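社区警务志愿巡逻队改排班，大家怎么看？
版块：Bollness 居民论坛 > 治安与邻里
发表于 2018年8月7日

楼主 河边老槐
前几天收到通知，十月份起 Bollness 的夜间邻里巡逻要从每周五次减到每周三次，报警电话和派出所值班不变。通知里给的理由是报名的人不够，目前在册的只有35人，能固定出勤的更少。
我住在南边靠停车场那一片，去年冬天车窗被砸过一回，后来巡逻多了，晚上明显清静。现在要减，我心里不太踏实。想问问几件事：
1. 减掉的两个晚上是固定的还是轮换的？
2. 南片和北片是不是一样减？
3. 巡逻用的装备放在哪里，新报名的人去哪里领？

2楼 三号门
第一个问题我问过，说是轮换，提前一个月排好，不对外公布，只发给队员。这个做法我赞成，公布出去等于告诉人家哪天没人。
第二个不清楚。
第三个，装备统一放在 Bhatt 路的活动室，手电、反光背心、对讲机都在那里。领的时候登记，下班当晚还回去，不要带回家过夜。

3楼 Skutent_77
我补充一下装备的事。我们组习惯是这样的：
一、到活动室先签到，写清楚自己的片区和搭档。
二、领箱子，当场打开核对，缺东西马上登记。

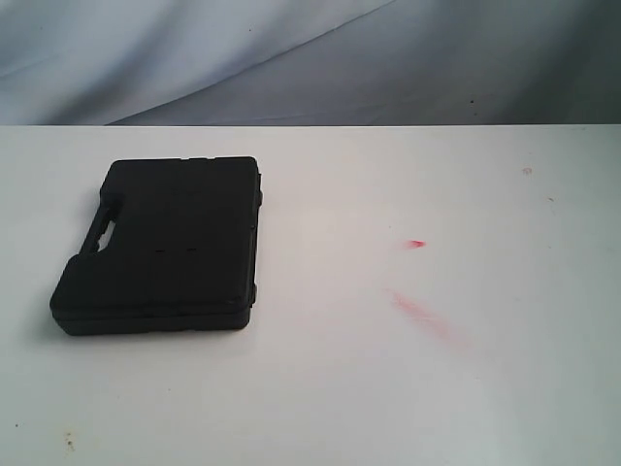

三、对讲机先试音再出门，电量不到一半的换一台。
四、回来以后把对讲机插上充电，箱子放回原来的架子。
五、巡逻记录当晚交，没有情况也要写“无”。
第五条总有人忘，到月底补记录很麻烦。

4楼 北坡住户
说句不好听的，我觉得减就减了。志愿者不是警察，遇到事情也只能打电话。与其每周五次每次凑不齐人，不如三次都是满员。去年有几个晚上我下夜班回来，看到的就是一个人拿着手电在走，这样反而不安全。

5楼 河边老槐（楼主）
回4楼，一个人走确实不应该，规定是至少两人一组。可是减次数解决的是排班，南片晚上的问题还在那里。停车场那两盏路灯坏了好久，报修过，没下文。

6楼 灰瓦
路灯不归巡逻队管，归物业，就是 Zevell。我报修过另一处，他们要填单子，单子上必须写灯杆编号，不写编号就退回来。编号在灯杆背面，漆掉了不好认，白天去看。

7楼 三号门
楼上说得对。我那次写的是“停车场东边那盏”，等了很久，打电话过去才知道没有受理。

8楼 煮面加蛋
我想报名，但是有个顾虑。培训要去几次？我上班时间不固定，晚上能来，白天很难请假。

9楼 Skutent_77
回8楼，培训一共三次，都在晚上。第一次讲规定和边界，哪些事可以做，哪些事不能做；第二次讲对讲机怎么用、记录怎么写；第三次跟老队员走一圈。三次都签到了才能排班。
第一次最好别缺，讲得最多的是不要追人、不要拦人、不要拍别人家院子里面。以前有人看到可疑的就追上去，后来挨了批评，对方其实是来送东西的。

10楼 北坡住户
这条我支持。另外建议把记录公开一部分，不用写具体时间地点，写一个月处理了几件什么事就行。现在居民完全不知道巡逻队在做什么，也就没有人愿意报名。

11楼 灰瓦
公开我有保留。上次有人把一条记录转到群里，说某栋楼晚上有人翻墙，结果整栋楼吵了好几天，后来才弄清楚是住户自己忘带钥匙。汇总数字可以，细节不要。

12楼 河边老槐（楼主）
我今天去了一趟活动室，把问到的写在这里，供参考。
轮换的说法属实，南北两片减的次数一样。南片的停车场会加进每次的路线，以前是隔次走。Bollness 登记在册的住户是559户，按这个数看，35个人确实少，所以他们准备在楼道里贴报名表，九月底截止，十月按新名单排。
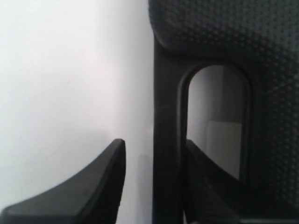

活动室晚上七点以后有人值班，报名带身份证和一张一寸照片就可以，不用复印件。我自己先报了，排在南片。搭档可以自己找，找不到就由他们安排。

13楼 煮面加蛋
那我也报。南片还是北片可以选吗？

14楼 河边老槐（楼主）
可以选，但是不保证。你住哪片？住南边的话可以跟我一组，我这边还没有搭档。

15楼 煮面加蛋
南边，靠菜场那个门。私信你了。

16楼 北坡住户
我还是保留意见，三次就三次，先保证每次两个人以上。到时候如果人多了再加回五次，也没有人会反对。

17楼 三号门
路灯的事有进展吗？我明天白天路过停车场，可以把两盏灯的编号抄下来。

18楼 河边老槐（楼主）
麻烦你了。抄好发在这个帖子里，我去填 Zevell 的单子。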